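Stukell Countertop Oven - Owner's Guide

Section 2: Setting up your oven and your first bake

Welcome to the fun part! A countertop oven earns its spot in the kitchen very quickly, and a bit of care on the first day makes everything after it easier. Set aside an hour when you can open a window, and read through this section once before you plug anything in.

2.1 Choosing a spot

1. Pick a flat, dry counter that can take the weight of the oven plus a full baking dish. If the counter rocks when you lean on it, choose another.

2. Leave a hand's width of clear space at each side and behind the oven. The sides get hot, and the air needs somewhere to go.

3. Keep the space overhead open as well. If you have low cupboards, pull the oven forward to the front half of the counter while it is running.

4. Check that the cord reaches the wall outlet without stretching. Do not use an extension cord or a power bar.

CAUTION: Curtains, tea towels, paper bags and plastic bread clips have a way of drifting toward warm appliances. Clear them away before every bake.

2.2 Unpacking and washing

1. Take out the wire rack, the baking pan and the crumb tray. Peel off all tape and protective film, including the clear strip inside the door handle.

2. Wash the rack, pan and tray in warm, soapy water. Rinse and dry them well.

3. Wipe the inside walls with a damp cloth. Stay clear of the heating elements.

4. Slide the crumb tray in at the bottom until it stops, then fit the rack in the middle position.

NOTE: The crumb tray goes in before the first heat and stays in for every one after that. Melted cheese on a bare oven floor is a miserable thing to scrape off!

2.3 Getting to know the knobs

You have three knobs to learn, and they sit in a column to the right of the door, so after a week or so your hand will find them without looking.

Top knob - temperature. Turn clockwise for more heat.

Middle knob - function. Choose Bake, Broil, Toast or Warm.

Bottom knob - timer. The oven only heats while the timer is running. For short times, turn well past the mark and then back to the setting you want. 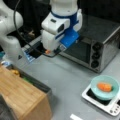 Fig. 2-1. Control knobs to the right of the glass door.

2.4 The first heat (with nothing inside)

1. Remove the pan and leave the rack in place. Close the door.

2. Set the temperature to its highest mark, the function to Bake and the timer to 15 minutes.

3. Open a window. You may notice a light smell and a wisp of smoke as the coating on the elements burns off. It should clear before the bell.

4. When the timer rings, turn all the knobs to Off, unplug the oven and let it cool with the door open.

CAUTION: The glass, the steel body and the top panel all get hot. Use oven mitts, and keep small hands well back.

2.5 Your first real bake

Start with something forgiving. We love a tray of drop biscuits for this - they brown quickly, they tell you where your oven runs hottest, and you get to eat the results with butter and jam.

1. Preheat on Bake for ten minutes.

2. Place the biscuits on the pan with a little room between them, and slide the pan onto the rack.

3. Look in through the glass halfway through. If one side is colouring faster, turn the pan around.

4. Write down the setting and the time that gave you the colour you like. A pencil note inside the back cover of this guide works well.

2.6 Cleaning the outside

Always unplug the oven and let it cool first. Wipe brushed steel in the direction of the grain with a soft, damp cloth, then dry it right away to avoid streaks. For the glass, a little baking soda mixed to a paste lifts baked-on splatter. Do not spray cleaner directly at the knobs; put it on the cloth.

Replacement racks and crumb trays are listed in Section 6 under part number 226.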